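Search this site
Enter keywords

Furnished Studio Fit-Out: Progress Report to the Funder
Reporting period ending 28 February 2021

Work in this period covered the writing desk station in the Macapagal room. The station is the first of the three furnished areas under the grant to reach the layout stage. The remaining two, the kitchen counter and the reading corner, are still waiting on furniture and are covered only briefly below.

The desk was chosen in December from the Pluter list. The requirement was a white unit with a hutch, closed and open storage in the same piece, and small drawers that could be reached from a seated position. Two other units were considered and dropped. One was too deep for the wall, and the other had a hutch sold as a separate item with a longer lead time. The selected unit cost $411 delivered, against a budget line of $500.
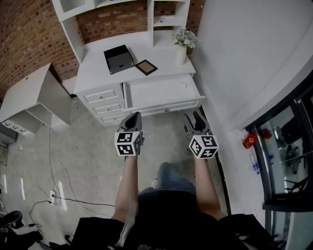 STATION 1: DESK AND HUTCH

The desk is placed against the brick wall. It has a stack of three small drawers at the left front and a wide drawer next to them. The wide drawer is empty at present. It is reserved for paper and flat items, and the contents list for it will be issued with the next report.

Objects on the desktop have been kept to a small set: a black box, a small gold-framed picture frame and a white vase with flowers. The vase stands toward the back right. This leaves the front of the desktop free for writing and sorting tasks. The picture frame is laid flat for now -- a fixed position for it has not been agreed.

Floor cabling is the main open item. Black cables run loose on the concrete to the left of the desk, near the white power strip and the wall outlet. They do not block the drawers, but they are in the path to the side cabinet. The plan is to shorten the runs where possible and fix the rest along the base of the wall. Cable clips and a length of flat cover have been ordered from Zestenix at a cost of $90. Delivery is expected in 20 days.

The glass-fronted refrigerator remains on the right side of the area. Moving it was discussed and rejected, as the only other suitable outlet is already assigned to the kitchen counter. The red items kept there will be moved to storage when the counter is installed.

The upper part of the station has had less attention. The hutch provides one closed cabinet on the left, with a two-pane door, and four open compartments of different widths. Brick shows through the open back beneath it, and the side shelf unit on the right is also open.

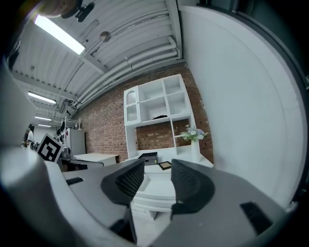
Most of this shelf space has no assigned use yet. The proposal is to give the wide compartments to books and binders and the narrow ones to small boxes, with the closed cabinet held for items that should stay out of sight. Labels will go on the inside edges -- the fronts are to be left plain.

Spending to date is within the approved amount. No change to the total is requested. We do ask for approval to move the unspent $89 on the desk line to shelf contents, which were not priced separately in the original plan.

Next period: fix the cables, issue the drawer and shelf lists, and take delivery of the Imora counter unit for Station 2. Station 3 depends on the choice of chair and has no date.

Filed under: Progress Reports, Furniture and Storage, Macapagal Room

3 comments

deskside_reader
Will the shelf list give the inside depth of each compartment? Standard binders stuck out past the edge on a hutch like this one at our office.

m.t.
Flat cover is fine on concrete if the adhesive holds. Ours lifted at the ends and we went back to clips only.

rowan44
Is the $89 request for all three stations or just the desk? The wording could be read either way.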